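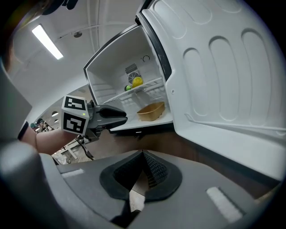
Bon, on attaque la partie qui fâche – le budget. Je vous le dis tout de suite, je ne suis pas acheteur, j'ai appris sur le tas, et la première année j'ai signé le devis Platex sans lire la ligne maintenance. Ne riez pas, Anas Akl, lui, il l'avait lue !

(Pause, laisser réagir.)

Donc, ce qu'on demande pour octobre : deux pinces à main de plus, et un seul bras, le Nava. Prolodia nous en proposait cinq, avec une remise, c'était tentant... mais cinq bras, il faut les installer, les brancher, former les gens. Pour l'instant on n'a pas la place.

Ensuite, gros morceau, les consommables. Doigts de rechange, batteries, câbles – là on arrive à presque 40 % de l'enveloppe. Oui, moi aussi j'ai refait le calcul.

Penser à parler du petit électroménager, je l'oublie à chaque fois : le frigo, les paniers, ça passe sur quelle ligne ? Chez Drunance ils ont tout mis en « mobilier », on peut leur demander comment ils ont fait.

Puis passer au tableau des délais, et garder cinq minutes pour les questions.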